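Kapitel 4
Wenn die Arbeit anders wird: Automatisierung im Betrieb
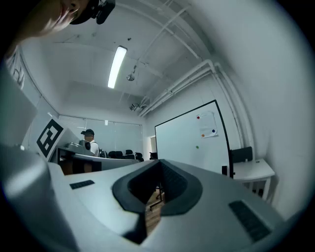
Wer über Automatisierung spricht, denkt meist an Stellen, die wegfallen. In vielen Betrieben beginnt die Veränderung aber früher und weniger sichtbar. Eine Tätigkeit, die jahrelang mit der Hand ausgeführt wurde, wird in Teilschritte zerlegt. Einige davon übernimmt eine Maschine, andere bleiben beim Menschen, und wieder andere kommen neu hinzu: einrichten, vormachen, nachprüfen, Störungen beheben.

Dieses Kapitel verfolgt den Vorgang an einem mittelgroßen Unternehmen. Die Firma Pirnley montiert am Standort Irlow kleine Baugruppen für Pumpen und beschäftigt dort 66 Personen. Im April wurde beschlossen, das Greifen und Einlegen der Gehäuseteile schrittweise an Roboter zu übergeben. Das Projekt erhielt intern den Namen Workolley.

Die Bewegungen, die der Roboter ausführen soll, werden bei Pirnley nicht Zeile für Zeile programmiert. Beschäftigte führen sie mit einem von Hand gehaltenen Greifer vor, der die Bewegung aufzeichnet. Für einen einzigen Arbeitsgang waren etwa 500 Vorführungen nötig. Daraus ergab sich eine Frage, mit der die Betriebsleitung nicht gerechnet hatte – wer kann eine Bewegung so vormachen, dass sie als Vorbild taugt? Die Wahl fiel auf Leute aus der Montage, von denen einige den Handgriff seit über 21 Jahren beherrschten. Ihr Können war bis dahin nirgends aufgeschrieben.

Dymphna Ó Dálaigh, Schichtleiterin in Irlow, beschreibt die ersten Wochen so: »Man merkt erst beim Vormachen, wie viel man sonst nebenbei tut. Ich drehe das Teil immer ein wenig, bevor ich es einsetze. Das musste ich mir erst einmal selbst erklären.«

Für die Beteiligten änderte sich auch die Bezahlung. Das Vorführen war in keiner Lohngruppe vorgesehen und wurde zunächst wie gewöhnliche Montagearbeit vergütet. Der Betriebsrat verlangte eine Zulage und eine Regelung dafür, wie lange Aufzeichnungen gespeichert werden dürfen. Die Betriebsvereinbarung dazu trat am 01.10.2025 in Kraft. Sie gilt auch für das Schwesterwerk Ibarra, in dem 27 Beschäftigte ähnliche Aufgaben haben.

Abschnitt 4.1 klärt die Begriffe Mechanisierung, Automatisierung und Assistenz. In 4.2 geht es um Erfahrungswissen und darum, wem es gehört. Abschnitt 4.3 behandelt die Mitbestimmung bei der Einführung neuer Technik, 4.4 die Folgen für Ausbildung und Eingruppierung. Die Betriebsvereinbarung von Pirnley ist in Auszügen am Ende des Kapitels abgedruckt – sie wird in 4.3 mehrfach gebraucht.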